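Robot Chores: The Questions I Get Most
Last updated May 14, 2024

Can a robot put my groceries away yet?

Not the whole bag, no. One thing at a time, on a clear table, with good light? That's getting pretty decent! I tell people to start with a job as small as bread into a basket and see how they feel after an afternoon of it.
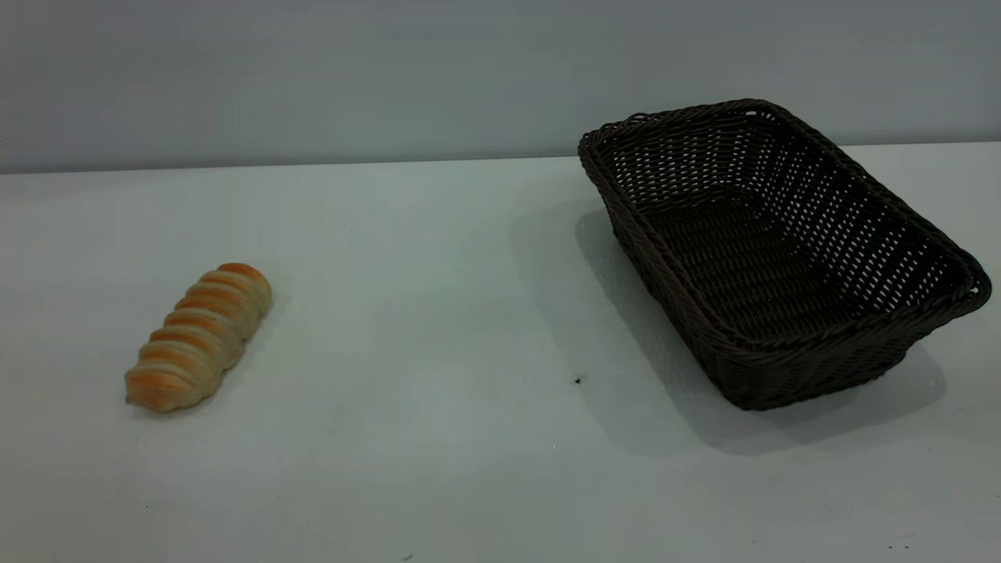

Bread is a sneaky choice, by the way. Squeeze too hard and you've got crumbs, go too soft and it slides away. A mug is much more forgiving.

Okay, but what's hard about picking up a roll?

Mostly where to grab it. You and I just reach. A robot has to settle on a spot, line up with it and close by the right amount, and a curved thing lying at a slant has plenty of bad spots (the skinny ends, for starters).

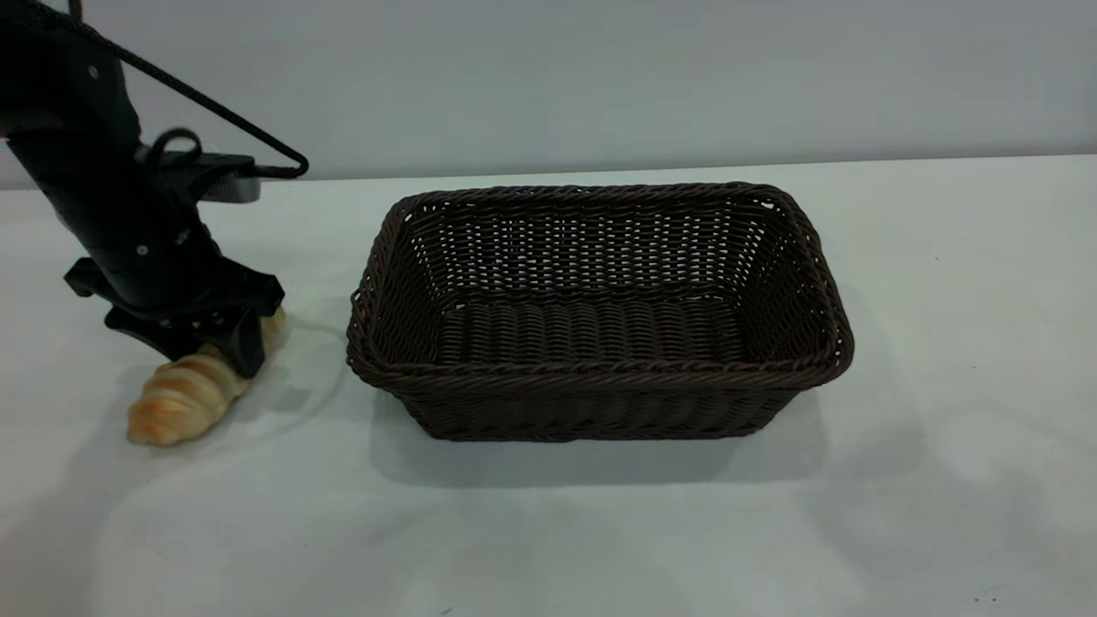 Gripper closed on the middle of a croissant, basket still empty.

Would it work in a real bakery?

My friend Elias Moussa asks me this every December, when the shop in Gusuvdale is slammed. I keep telling him no. He fills 9 baskets while I'm still explaining why.
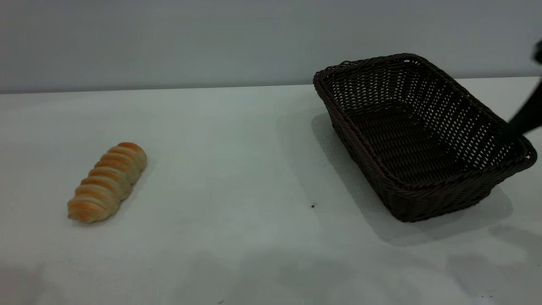 Speed is the thing. A person looks over, grabs and drops without thinking, and on a busy counter that adds up fast. Packing lines that see the same item all day long are a better bet.

Do you need a camera on the hand?

I like having one. A camera off to the side gives you the layout, and one at the wrist gets you close for those last couple of inches. 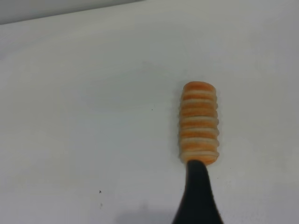 The catch is that up close you lose the big picture, so I wouldn't go with only the wrist view. Wyn Pugh disagrees with me on this and you're welcome to email her instead!

So should I wait to buy one?

For the kitchen, yes, I'd wait. Ask me again next year.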